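ZADOVPORT PUBLIC LIBRARY DISTRICT
BOARD OF TRUSTEES
Minutes of the Regular Meeting
17 February 2022

Location: Community Room, Ocampo Branch

Status: Approved as corrected

1. Call to Order

The President called the meeting to order at the Ocampo Branch. A quorum was present. The Vice President was absent with notice. The Library Director, the Finance Manager and the managers of the Ocampo and Sorer branches attended. Members of the public were present and signed the attendance sheet, which is filed with the Secretary.

2. Approval of Agenda

The Director asked that the item on the Ramo Branch parking lot be moved ahead of the policy items so that the contractor's representative could leave early. There was no objection, and the agenda was approved as amended.

3. Approval of Minutes

The minutes of the December regular meeting were reviewed. A trustee noted that the discussion of Saturday hours had been recorded under the Sorer Branch when it concerned the Ramo Branch. The Secretary will make the correction. Motion to approve as corrected was made, seconded and carried on a voice vote.

4. Public Comment

The President reminded speakers of the time limit and asked that remarks be addressed to the Board as a whole.

A resident of the Ramo neighborhood spoke in favor of keeping the evening story hour at its present time. She stated that many parents in the area work until late afternoon and that the earlier time under discussion would leave them out.

A second resident asked why the large-print collection at Sorer had been moved to the lower level. He said that the elevator had been out of service on two of his recent visits and that the staircase was difficult for him. The President thanked the speaker and referred the question to the Director for a reply in writing.

A third speaker asked whether the District intended to bring back the sale of used books. The Director said the matter would be taken up in the spring.

There being no further speakers, public comment was closed.

5. Financial Report

The Finance Manager presented the monthly statement. Property tax receipts were in line with the budget. Heating costs at the Ocampo Branch were above the budgeted amount for the month, and the Finance Manager attributed this to the age of the boiler and to a rate change by the utility. Spending on electronic materials was also higher than planned. Personnel costs were below budget on account of two open positions at Sorer.

A trustee asked whether the savings in personnel could be applied to the heating line. The Finance Manager replied that a transfer between those lines would require Board action and recommended waiting until the end of the quarter. The Board agreed by consensus to wait.

Motion to accept the financial report and approve the payment of bills as listed was made, seconded and carried on a roll call vote. All trustees present voted aye.

6. Ramo Branch Parking Lot

The contractor's representative reviewed the condition of the lot. The surface along the north side has settled, and water collects at the foot of the book drop after rain. Two approaches were presented. The first would patch the low area and reseal the whole surface. The second would remove and replace the north section, including the curb, and add a drain tied into the existing line.

Trustees asked how long each repair could be expected to last, whether the book drop would have to be moved, and whether the accessible spaces would remain open during the work. The representative stated that the accessible spaces could be relocated to the south side for the length of the project and that the book drop would be closed for part of that time. Under the second approach, the slab below the book drop would be poured again at a slightly higher grade.

The Director recommended the second approach and noted that the lot had already been patched twice. One trustee expressed concern about starting before the budget for the coming year is settled.

Motion to direct the Director to obtain written quotations for the second approach and bring them to the next regular meeting was made and seconded. Carried, with one trustee opposed.

7. Director's Report

The Director's written report was included in the Board packet. The following items were discussed.

a. Circulation. Borrowing of children's materials has risen at all three branches. Borrowing of DVDs continues to fall, and staff have begun to reduce the shelving given to them at Ocampo.

b. Staffing. Interviews for the open positions at Sorer have been scheduled. The Director asked that any trustee who hears from an applicant refer that person to the administrative office.

c. Catalog. The change to the new catalog software was completed. Staff are still correcting records in which the branch location did not carry over. Patrons who placed holds before the change have been asked to check that their requests are still listed.

d. Local history room. Sorting of the donated newspapers has continued. A total of 66 bound volumes have been entered in the finding aid. Volumes with broken spines have been set aside and will not be lent or copied until they are examined.

8. Policy Items

8.1 Meeting Room Use

The Board reviewed a revised draft of the meeting room policy. Capacity of the Community Room is set at 100 persons in the draft. The revision allows a group to reserve the room up to three months ahead and requires that the person making the reservation hold a valid District card. A trustee asked that the wording on cancellations be made plainer. The Director suggested that notice be required "by closing time on the day before." The Board accepted this wording.

Motion to adopt the revised policy with that change was made, seconded and carried.

8.2 Food and Drink

The Director presented a proposed change to the food and drink policy. The current policy prohibits all beverages outside the staff areas. The proposal would allow drinks in containers with a lid or screw cap in the reading areas of all branches, and would continue to prohibit any drink at the public computers, in the local history room and at the microfilm readers. Food would remain limited to the Community Room and the lobby tables at Ocampo.

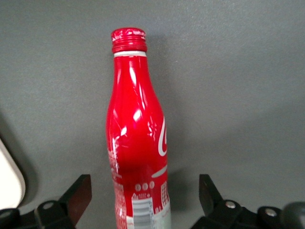
The Sorer Branch manager stated that staff spend considerable time asking patrons to put drinks away and that the present rule is applied unevenly from one desk to the next. The Ocampo Branch manager supported the change but asked that additional trash and recycling containers be provided and that custodial hours be reviewed after the policy has been in effect for a season.

A trustee asked how damage to materials would be handled. The Director answered that the existing schedule of replacement charges would apply without change. Another trustee asked whether open paper cups would be permitted. The Director said they would not. The trustee requested that signs state this clearly at each entrance, and the Director agreed.

Motion to adopt the proposed policy, to take effect on the first day of the coming month, was made and seconded. Carried, with one abstention.

9. Old Business

The Director reported that the repaired elevator at Sorer had passed inspection. In view of the public comment received under item 4, the Board asked for a list of all service interruptions since the previous annual inspection.

The evening story hour at Ramo was discussed briefly. The Board took no action, and the present time will stand until attendance records for the season have been reviewed.

10. New Business

The Board received a request from the Zadovport Schools for shared use of the Ocampo Community Room during spring testing. The Director will confirm that the dates requested do not conflict with existing reservations and will reply to the district office.

11. Adjournment

There being no further business, motion to adjourn was made, seconded and carried.

Respectfully submitted,
Secretary, Board of Trustees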